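Rindier · Matériel réseau · Baies et accessoires

Cordon de brassage Nuvik, lot de 5
Réf. 283
Mise à jour de la fiche : jeudi 22 octobre 2020

Retour en stock. Le lot de septembre est parti trop vite, désolé pour les commandes en attente, elles partent en premier.

Cordon RJ45 droit, souple, gaine sans halogène. Longueur 90 cm. Pour brasser court dans une baie, entre switch et panneau, sans faire de boucle qui pend devant les façades. Capuchons fins, ça passe même quand les ports sont serrés sur deux rangées.

Coloris : gris, bleu, jaune. Pas de mélange dans un même lot. Le rouge est arrété.

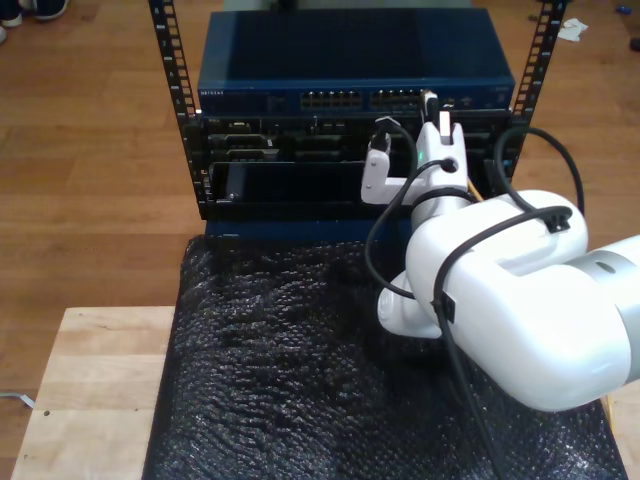
Avis client, sans nom : pris deux lots en gris pour refaire le brassage du bureau, rien à dire sur la souplesse, par contre l'ergot est un peu dur à déclipser avec de gros doigts. 90 cm c'est juste si on passe par le côté de la baie, prévoir plus long.

Oui, pour un passage latéral prendre plutôt le Lobo, même câble, mais plus long. Fiche séparée, même tarif de port.

Ce qu'il faut savoir avant de commander :
Vendu par 5, pas de détail.
Ne convient pas en extérieur.
Conducteurs cuivre, pas d'alu cuivré.
Testé à 100 MHz, feuille de mesure sur demande par mail.
Étiquettes de repérage non fournies, voir planches Sament.

Pose : brancher d'abord côté panneau, puis côté switch. Ne pas serrer les colliers à fond, le velcro est mieux. Garder un peu de mou derrière le capuchon, un cordon tendu finit toujours par fatiguer la prise.

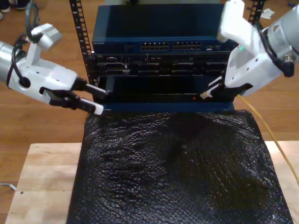

Et repérer les deux bouts avant de refermer la baie, après c'est pénible. Une étiquette à chaque extrémité, même numéro, suffit largement.

Retours : lot complet, sachet non ouvert. Un cordon défectueux est remplacé seul, pas besoin de renvoyer les autres. Joindre le n° de commande sinon on ne retrouve rien.

Livraison : expédié sous 5 jours ouvrés. Retrait au comptoir possible, attendre le mail de confirmation avant de venir svp.

Voir aussi : cordon long Lobo, planches d'étiquettes Sament, passe-cables Nuvik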